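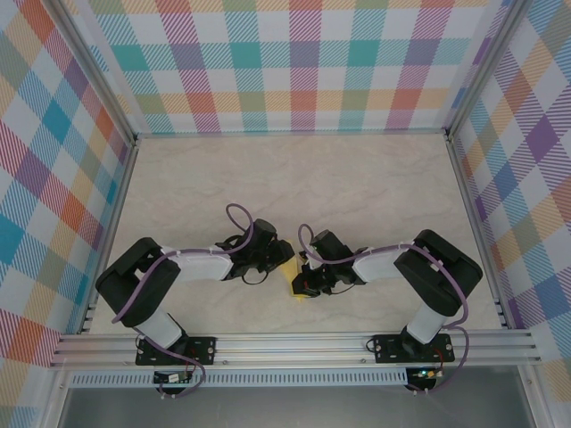

**LAB PRACTICE › LIQUID HANDLING**

# Checking pipettes between calibrations

Speaker notes, Clivomgate users' meeting, February 28, 2026

Time: 30 minutes with questions. Slides are numbered in the margin of the printed copy. Speak slowly on slides 3 and 4.

## Slide 1: Title

Good morning. Thank you for the invitation to Clivomgate.

I work in the shared equipment group at Trirnus. We look after 135 pipettes for several teams. Most of them are Ekon single-channel pipettes, and there is a smaller number of eight-channel ones.

My talk is on what we do between two yearly calibrations. I will not speak about the yearly calibration itself. An outside service does it for us, and I have nothing to complain about.

(Ask: who has a written check for pipettes, apart from the yearly one? Wait for hands.)

## Slide 2: Why we started

Last May one team had a standard curve that was bending at the low end. They changed the buffer. They changed the plates. They asked for a new lamp in the reader. After two weeks somebody put the P20 on the balance and it was giving too little, by almost five per cent at 2 µl.

The calibration sticker on this pipette was four months old, so on paper everything was in order.

We do not know when it went wrong. It is the part that worried us most. All the data between the sticker and the balance became doubtful, and the team repeated a part of it.

## Slide 3: The method

It is the usual weighing method, made shorter. Please do not use it in place of a full calibration.

1. Put the pipette, the tips and the water in the balance room the evening before.
2. Write down the temperature of the water.
3. Fit a new tip and wet it five times with the water.
4. Set the zero of the balance, dispense, wait until the reading is stable, write it down.
5. Do this four times at full volume and four times at ten per cent of full volume.
6. Multiply the mean by the correction factor from the table on the wall.

Our balance is a Kobori with a small glass cover. For volumes under 20 µl we put an extra ring of water inside the cover, to slow the evaporation. Without the ring we saw the number going down while we were reading it.

Step 1 is the one that people skip. A pipette which comes directly from a cold room gives a wrong volume until it has warmed up, and then we lose time with a pipette that has no fault.

(If someone asks about multichannel: we check channels one, four and eight each time, and all eight if one of the three looks strange.)

## Slide 4: Results

From May until the end of the year we made 323 checks. In 29 of them the pipette was outside our limit. Let the table stay on the screen for a moment.

Please note that this is 29 checks and not 29 pipettes. Some pipettes failed, were cleaned, and failed again.

What we found when we opened them:

| Finding | Failed checks |
|---|---|
| Worn or dry seal | 12 |
| Dirt or dried liquid in the tip cone | 8 |
| Damaged tip cone | 4 |
| Volume setting had moved | 3 |
| No cause found | 2 |

The seals are the largest group. I expected the volume setting to be first, and I was wrong.

The dried liquid was nearly always in pipettes that are used for glycerol or for detergent. The liquid goes up into the cone when the plunger is released too fast. We now put filter tips in these places. They cost more, and one team did not like it, but the budget was found.

For the two with no cause, we sent the pipettes to the service. One came back with a new piston. The other came back with the note "within limits", and in our hands it is now within limits as well. I cannot explain it.

## Slide 5: The person matters also

We asked the same colleague to check the same P200 in the morning and in the late afternoon. The mean was nearly the same, but the spread was wider in the afternoon. Then we asked three colleagues to use one pipette, and the difference between people was larger than the difference between morning and afternoon.

It is a small test and I do not want to make too much of it. But when a check fails, our rule is now that a second person repeats it before the pipette is taken away.

The common mistakes which we saw:

- tip too deep in the water
- pipette held at an angle during filling
- plunger released with a jump
- the hand around the barrel for a long time, so that it becomes warm

(Show the angle with the demo pipette. Do not forget to bring a tip.)

## Slide 6: How often?

In the beginning we checked every pipette each month. This was too much. People became tired of it and the records became careless, with the same temperature written for a whole page.

Now we have two groups. Pipettes for qPCR, standards and anything under 10 µl are checked each month. The others are checked every three months. A pipette that fell on the floor is checked the same day, in both groups.

The record is one line in a shared table: pipette number, temperature, two means, initials. We had a longer form before. I have a copy with me if somebody wants to see how not to do it.

## Slide 7: What I would do differently

I would write the limits before the first check. We started to weigh and then discussed what is "bad", and of course each team wanted a different limit for its own pipettes.

I would also buy spare seals at the start. We waited three weeks for the first order, and in this time the failed pipettes were lying in a drawer with a piece of red tape. Two of them went back to the bench with the tape still on.

Grease: use only the one which the maker gives with the pipette, and very little of it. Too much grease was the reason for at least one of our second failures.

## Slide 8: Questions

Likely questions, with short answers:

*Can we use a cheaper balance?* For 200 µl and more, yes, with four decimal places. For 2 µl we need six.

*How long does one check take?* With practice, less than ten minutes for both volumes. The eight-channel ones take much longer.

*Do you check electronic pipettes?* Yes, in the same way. We have only six, so I cannot say if they are better.

The wall table and the empty record sheet are on paper at the front. Please take one of each.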